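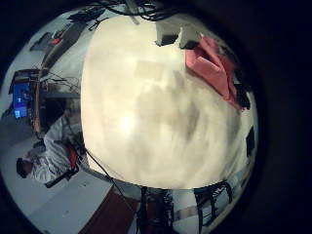 Wrist view, Komthorpe open day. The room comes out sideways.

Komthorpe Open Day Set
README, version 2

What's in it

Recordings from the two-armed robot shown at the Komthorpe open day on May 8, 2021, plus the notes I made while watching. The robot runs Zernon control software on a bench that Hitum put together. I had no part in building either. Parvathi Varghese asked for someone from outside to go through the material and write the card, and I said yes on condition that she left my grumbles in.

There are 3,914 clips. Of these, 1,640 have a label saying what was being tried. The rest have a time and a folder name, and the folder names were typed in a hurry.

What was claimed on the day

The handout said the robot "handles everyday soft items with ease". I would have dropped the last two words. Soft items are hard for these machines, and a visitor who has only read the handout will come away thinking the job is done. A bag has no fixed shape. Pick it up at one corner and the rest goes wherever it likes, so a clip that looks tidy at the start tells you very little about the end.

When I asked how often an attempt had to be started again, I was given three different answers by three people, all cheerful. The restarts were not logged. Please don't work out a success rate from this set and print it, whatever the project page invites you to do. 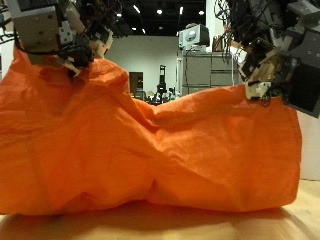

What I would look at first is the grip. With a gripper at each end of a thin bag, the middle sags and creases, and the creases hide the parts you would want a program to find. The orange bag is a fair test of that. It is also one bag, in one bright colour, and anyone who trains on it and then says their method works on "bags" should expect a letter from me.

Labels

Labels were added in February of the following year, from the clips alone. "Grasp" means that a finger and the cloth appear to be touching. "Lift" means that some of the cloth has left the table, even if most of it is still lying there. I think the second one is far too kind. Karagiannis, who wrote the labelling guide, disagrees, and the guide stands as written.

I checked 200 labelled clips by hand and would have changed 43 of them. Most were lifts.

Known problems

The wrist views are round, strongly bent and black at the corners. We have not straightened them. Something pale and blurred can fill most of the view, and then there is only a ring of room left to work with.

People may be in view at their desks. Leave them alone: no face matching, no guessing at who they are.

Background clutter has been left in. If your method does well here, try it with the background masked before you tell anyone.

Use

Free for teaching and research. Selling it on needs written leave from Komthorpe. Corrections to the labels go to Parvathi Varghese, with the clip name and the old label as well as the new one. Complaints about the tone of this file can come to me.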